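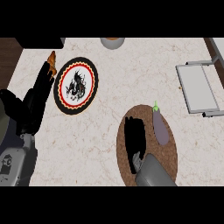
Setting the table in simulation: the left gripper holds a piece of food beside the dragon plate, with an aubergine on the mat at lower right.

Hositska has been selling its kitchen practice package, Tanness, since March. It is a piece of software for people who own a two-armed robot, or plan to, and would like to try out table work on a screen first.

The package costs 553 pounds a year for one seat. For that you get over 1000 ready-made kitchen layouts, a set of food and crockery models, and two arms that can be driven by hand or by your own program. The marble counter is one of the better layouts. The veins in the stone are well drawn, and the plates and mats look like things a family might own.

Omprakash Semwal, who runs a small training workshop in Dakisholm, bought two seats in the spring. His students use them for picking up and putting down. "Bread is a good start," he says. "An aubergine is harder. It's smooth and it's fatter at one end, so they have to think about where to take hold."

Driving the arms by hand took me most of an afternoon to learn. The overhead view is clear enough for moving across the counter but poor for judging height, and I switched to the side view whenever I had to lower something.

The manual is thin on the subject of writing your own tasks. Hsiu-ying Yip, on the support desk, answered my questions the same day and sent a longer guide, which ought to be in the download.

A version with the arms included is sold through Tseng at 3389 pounds. We have not tried it.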